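은 귀걸이 변색 관리와 집에서 하는 세척 방법

작성: Retno Sumampouw
최종 수정: 2023-11-19

은 귀걸이는 착용하지 않아도 색이 변합니다. 공기 중의 황 성분이 은 표면과 반응해 노란빛이 돌다가 갈색, 나중에는 검은색에 가까워집니다. 집에서 처리할 수 있는 것은 대부분 노란색에서 갈색 사이의 변색입니다. 여기서는 925 은을 기준으로 세척, 건조, 보관 순서를 정리합니다. 도금 제품과 원석이 달린 제품은 뒤에 따로 적었습니다.

시작하기 전에 확인할 것

귀걸이 침이나 뒷면에 925 각인이 있는지 봅니다. 각인이 없거나 GP, GF 같은 표시가 있으면 아래의 베이킹소다 방법은 쓰지 마세요. 도금층이 얇은 제품은 한 번만 문질러도 모서리부터 벗겨질 수 있습니다.

일부러 검게 처리한 유화 은 제품도 제외합니다. 무늬 사이의 검은색은 때가 아니라 마감입니다. 제가 처음 산 Lurkport 잎사귀 귀걸이가 그런 제품이었는데, 모르고 담갔다가 홈의 음영이 다 빠졌습니다. 판매처에 물어보니 다시 유화 처리를 해야 한다고 했고, 수선비가 귀걸이 값의 절반을 넘어 그대로 쓰고 있습니다.

침이 휘었거나 난발이 들떠 있으면 세척보다 수리가 먼저입니다. 난발은 손톱 끝으로 살짝 밀어 보면 압니다. 올이 걸리는 느낌이 있으면 들뜬 것입니다.

준비물

미지근한 물 300ml
중성 주방세제 한두 방울
베이킹소다 한 큰술
알루미늄 포일
화장솜 또는 거즈
부드러운 유아용 칫솔
은 전용 광택 천
플라스틱이나 유리로 된 납작한 그릇

금속 그릇은 피합니다. 은이 그릇 벽에 부딪혀 긁히기 쉽고, 포일을 쓸 때 반응이 고르지 않습니다. 깊은 컵보다 바닥이 넓은 그릇이 꺼내기 편합니다. 세면대 위에서 바로 씻는 것도 권하지 않습니다. 귀걸이 뒷마개는 배수구로 쉽게 빠집니다.

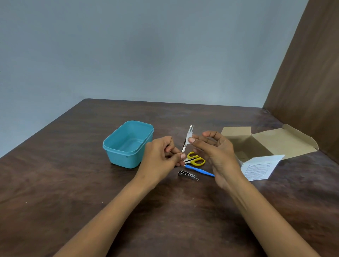
뚜껑 없는 사각 플라스틱 용기

1단계. 중성세제로 기름기 제거

물에 세제를 풀고 귀걸이를 10분 담가 둡니다. 뒷마개는 반드시 빼서 따로 넣습니다. 뒷마개 안쪽에는 피지와 화장품이 가장 많이 끼어 있습니다. 실리콘 뒷마개는 세척해도 누렇게 남는 경우가 많으니 새것으로 바꾸는 편이 낫습니다.

시간이 되면 칫솔로 한 방향으로 쓸어 줍니다. 원을 그리며 문지르면 광택면에 잔 흠집이 둥글게 남습니다. 침 부분은 끝에서 장식 쪽이 아니라 장식에서 끝 쪽으로 닦습니다. 흐르는 물에 헹굴 때는 고운 체를 받칩니다.

변색이 옅으면 여기서 끝내도 됩니다. 마른 천으로 물기를 닦고 밝은 곳에서 색을 확인한 뒤 다음 단계로 갈지 정하세요.

2단계. 포일과 베이킹소다

그릇 바닥에 포일을 반짝이는 면이 위로 오게 깔고, 귀걸이가 포일에 직접 닿도록 놓습니다. 베이킹소다를 뿌린 다음 뜨거운 물을 잠길 만큼 붓습니다. 팔팔 끓는 물은 플라스틱 그릇을 변형시킬 수 있으니 한 김 식혀서 씁니다. 유리그릇도 내열 표시가 없으면 마찬가지입니다.

2분 정도면 노란 변색은 대체로 빠집니다. 삶은 달걀 비슷한 냄새가 날 수 있으니 창문을 열어 두세요. 남은 부분이 있으면 귀걸이를 뒤집어 같은 시간만큼 더 둡니다. 그래도 그대로라면 더 오래 담가도 차이가 없습니다. 포일을 새것으로 갈고 물도 새로 받아 다시 하는 쪽이 빠릅니다.

한 번에 여러 쌍을 넣을 때는 서로 겹치지 않게 합니다. 겹친 자리에는 변색이 점처럼 남습니다. 체인이 달린 드롭 귀걸이는 체인을 길게 펴서 놓습니다.

3단계. 좁은 틈 닦기

물림 부분 안쪽이나 고리 연결부는 담그는 것만으로 깨끗해지지 않습니다. 화장솜을 작게 잘라 물을 묻히고 이쑤시개 끝에 얇게 감아서 씁니다. 솜이 두꺼우면 틈에 들어가지 않고 올만 난발에 걸립니다.

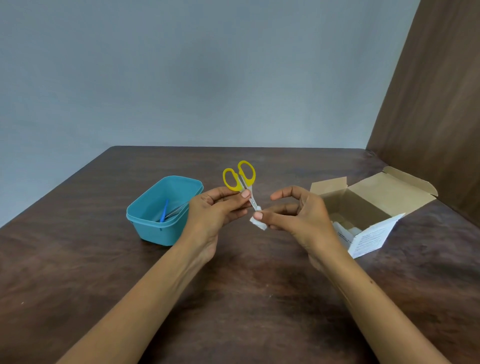

솜에 광택제를 묻힐 때는 아주 적은 양만 씁니다. 저는 Vorstead에서 나온 크림형을 쓰는데, 쌀알 반 톨이면 귀걸이 한 쌍에 충분합니다. 광택제가 틈에서 굳으면 흰 가루처럼 보이고, 이걸 빼내는 일이 변색을 지우는 것보다 번거롭습니다. 다 닦은 뒤에는 세제 푼 물에 한 번 더 헹굽니다.

고리형 귀걸이의 경첩은 열고 닫기를 몇 번 반복하면서 헹궈야 안쪽의 소다가 빠집니다. 뻑뻑하더라도 식용유는 바르지 마세요. 먼지가 붙어 더 뻑뻑해집니다.

4단계. 말리기

보풀이 없는 천으로 눌러서 물기를 뺀 다음 마른 천 위에 펼쳐 둡니다. 경첩이 있거나 속이 빈 제품은 하룻밤 두는 것이 좋습니다. 드라이어를 쓸 경우 찬 바람만 사용합니다. 접착제로 붙인 원석은 더운 바람에 떨어지는 일이 있습니다.

다 마른 뒤 광택 천으로 가볍게 닦아 마무리합니다. 광택 천은 빨지 않습니다. 빨면 천에 배어 있는 약품이 빠져 보통 천이 됩니다. 검게 변해도 계속 쓸 수 있고, 닦아도 광이 나지 않을 때 바꾸면 됩니다.

원석이 있는 귀걸이

진주, 산호, 오팔, 터키석은 2단계를 하지 않습니다. 물에 적셔 꼭 짠 천으로 원석을 닦고, 은 부분만 광택 천으로 문지릅니다. 진주는 세제도 쓰지 않는 편이 안전합니다.

큐빅은 중성세제까지는 괜찮습니다. 큐빅이 뿌옇게 보이는 것은 뒷면에 낀 기름 때문인 경우가 많아서 칫솔로 뒤쪽을 닦아 주면 맑아집니다. 뒷면이 막힌 디자인은 물에 오래 담그지 마세요.

보관

지퍼백에 한 쌍씩 넣고 공기를 눌러 뺍니다. 욕실에는 두지 않습니다. 고무줄과 양모 천도 황 성분이 있어 은 옆에 두면 변색이 빨라집니다. 실리카겔은 6개월에 한 번 갈아 줍니다. 저는 10월에 장롱 습기제를 바꾸면서 같이 바꿉니다.

자주 착용하는 귀걸이는 벗을 때마다 마른 천으로 침을 닦아 두세요. 향수와 헤어스프레이는 귀걸이를 하기 전에 뿌립니다. 온천이나 유황 성분이 있는 입욕제를 쓸 때는 미리 빼 두어야 합니다. 이때 생긴 변색은 짧은 시간에 진하게 올라와서 2단계를 여러 번 반복하게 됩니다.

수정 내역: 경첩 부분은 Azlan Nasution 님의 지적을 받고 추가했습니다. 처음 글에는 광택 천을 찬물에 헹궈도 된다고 적었는데 잘못된 내용이라 고쳤습니다.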